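Zanlow bench fixture kit, after a spell on our PC teardown cell 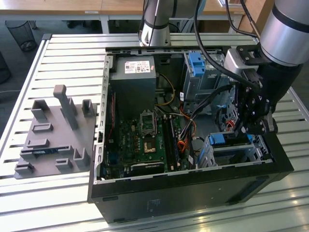

Stan had already told me I was wasting my money, and that a printed plate would never hold its position once the arms started leaning on things. Fair worry! I had it too.

So, the cell. Two arms over a slatted aluminium table, old desktop towers laid on their side with the panel off, and a grey plate next to them to take the small stuff. The plate is the bit I'm reviewing. It has raised blocks, slots, a tall post in the middle and upright holders standing around it, and a small circuit board sits in one of those quite happily.

Setting it up took me an afternoon, and most of that was me being fussy. The plate bolts down into the table slots, then you touch the gripper off against the tall post and teach everything else from there. I love the post. Our old Delter tray had no reference at all, so every time somebody nudged it I was back to teaching each pocket by hand (19 of them, never again). Now it's one touch, a quick check on the furthest holder and off we go.

The holders are a touch tight out of the bag. I took a strip of fine paper to the inside edges – nearly 20 minutes, tea included – and haven't had a board stick since. I'd rather have them tight than sloppy, mind.

Looking after it is easy enough. Brush the dust out of the slots (old PCs are filthy), nip the bolts up, then re-touch the post. I do that every 200 cycles. The thing I'd nag you about is the cable on the gripper arm. Ours runs along the arm to the wrist, and when the fingers go down into a drive bay you want enough slack to reach but not so much that it flops into the case. I got that wrong to begin with and snagged a loom.

Grumbles? The instructions are two pages of tiny drawings, and the bolts supplied didn't fit our slots, so I pinched some from a Veltumik kit.

Would I buy it again? Yes, and I've got a second plate on order for the other end of the table.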